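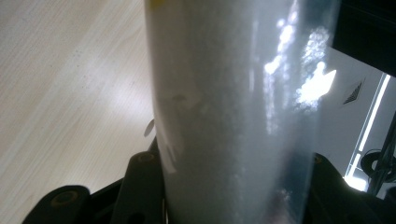 Kelly Dawber

Tue 20 October

Decanting day. I have been against decanting on principle for years and I'd like that on record before I admit to having spent most of the afternoon doing it.

The whole business started with Anong, who came back from her sister's with the idea that everything dry in a kitchen should live in clear plastic so you can see what you have. I know what I have. I have sugar and I have salt, and they came in bags that said SUGAR and SALT on the front in large letters. Now I have white stuff in a see-through tube and I'm supposed to feel calmer.

She'd read on the Vistico site that the average household wastes an hour a week looking for things in cupboards. I asked who timed it. She didn't know. I have never spent an hour looking for the sugar, and if I had, I think I'd have told someone.

Anyway, I cleared the table and did it. I'll give the tall container this much, it holds plenty and it doesn't take up much width on the shelf. When it's full you can see the grains pressed right up against the wall, and with the light on one side it goes a sort of gray blue that I didn't expect from something so plain. It also throws the light straight back in your face. I don't know how anyone reads a fill level through that, and seeing the fill level was the entire sales pitch.

Crumbs on the table, of course. Little dark specks, the kind that only turn up when you've just put the cloth away. I wiped toward the wall and then away from it and I'm not convinced either direction did anything. Chaiwat says a pale tabletop is the most practical choice because it "hides everything." It hides flour. Everything else it puts on display.

Phoned Samran around four to ask whether sugar goes hard faster in plastic than in the bag. He said no. Then he said maybe. Then he said to put a piece of bread in with it, which I'm fairly sure is for brown sugar, and which sounds to me like a way of getting moldy bread. I didn't do it.

Made tea. Used the last of the open bag for it so I wouldn't have to touch the new arrangement.

Spent a while after that looking at prices, which I should not do when I'm already in a mood. The Bulenitz set is 229 for what looks to me like the same containers with a nicer photograph. The Watorum ones claim the lid has been opened and closed 3000 times in testing. By whom? And then what happened at 3001? The reviews are no help either. People give five stars on the day the box arrives, before they've put a spoon in it.

I do like the gold color. There, I've said it. A dull olive sort of gold, and against the pale gray it looks like something out of an old pharmacy. I stood it on the table with the light on it and for a minute I could see what Anong was going on about. Then I tried to think how I'd scoop from the bottom of it with a teaspoon and the minute was over.

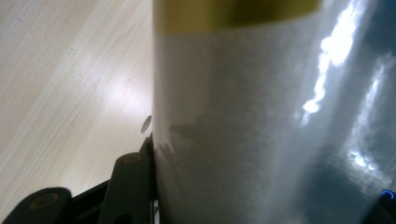

Later, after supper

Anong came by and was pleased, more than the thing deserves. She turned it around a few times and said I should do the rice next, and the lentils, and the oats. I said let's see if this one survives the week. She's already talking about labels. I pointed out that the whole argument for clear containers was not needing labels, and she said labels are for guests. What guests? Đức is the only one who ever gets up and makes his own coffee, and he takes it black.

I've kept the empty bag, folded flat in the drawer, in case I change my mind. Anong doesn't need to know about the bag.

Must remember tomorrow: dish soap, stamps, call the dentist back. Also find out whether a longer spoon exists that isn't sold for iced tea at a ridiculous price.

Recent entries
The Siriwan kettle, week two
Against drawer dividers
Chaiwat fixes the tap (again)
What I think of meal planning
Rain, and the wrong boots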